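4.2 Parking the arms and checking the cable

Do this before the first laundry run and again whenever the Skalelell has been moved to another room.

1. Press Park on the Drudden controller. Both arms rise to the upright position.
2. Wait for the tone, then switch the arm power off at the base.
3. Follow the black cable down the arm and past the elbow joint. It should loop freely at the top - if it is pulled tight, loosen the clip and give it up to 50 mm of slack.
4. Look over the silver housing for scuffs where the cable presses on it. Light marking is only cosmetic.
5. Check that the blue bracket on each arm is firm. Do not overtighten.

Caution: Keep fingers clear of the gripper tips. They are pointed and can close without warning while the power is on.

Note: Clothes draped over an appliance can be picked up from the top or the front. If error 17 is displayed, return to step 1.

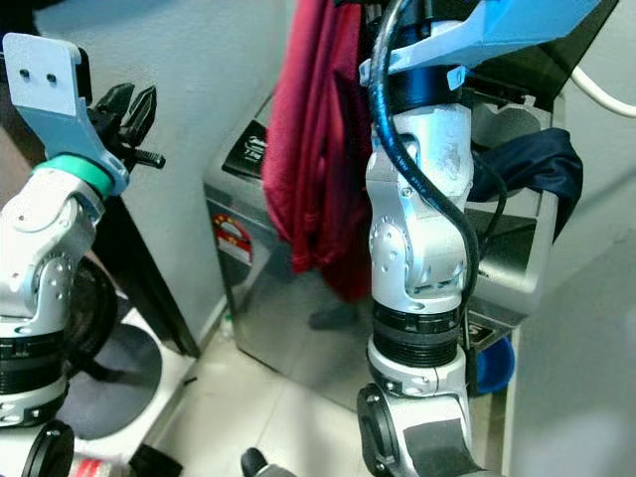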